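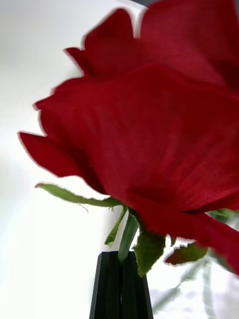

Last changed: Sep 1, 2024

Search the help pages Go

Fabric flowers: what people ask us

Are they worth the money?
Sometimes. The Beaulieu rose costs 34 dollars a stem and looks fine in a faceted black vase. Get close and you see the weave in the petals. We doubt any fabric rose gets past that, whatever the label promises.

Do the petals fray?
The edges do, sooner or later. "Fray-proof" is a word we have stopped believing. Snip stray threads with small scissors and don't pull.

Can I wash them?
Sellers say yes. We say try one petal first, in cold water, and watch for the dye. Reds are the worst for it. A soft brush does most of the job anyway.

How many stems for a vase?
Fewer than the store suggests. With hydrangeas, 2 heads will usually fill a medium vase. Lay them flat on the table first and bend the leaves out before you put anything in.

Does Tokero spray keep dust off?
We used it from November on and couldn't tell the sprayed stems from the others.

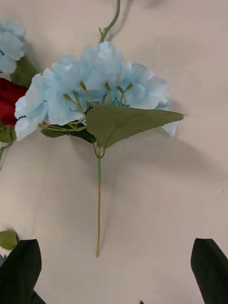 Amanuel Hadgu wrote in to say we are too hard on blue hydrangeas: his have stood on a sunny sill for 4 years and the color has held. Maybe so. Ours went gray, and we would still keep them out of direct sun.

Can I cut the stems?
Yes, with wire cutters. Kitchen scissors will be ruined.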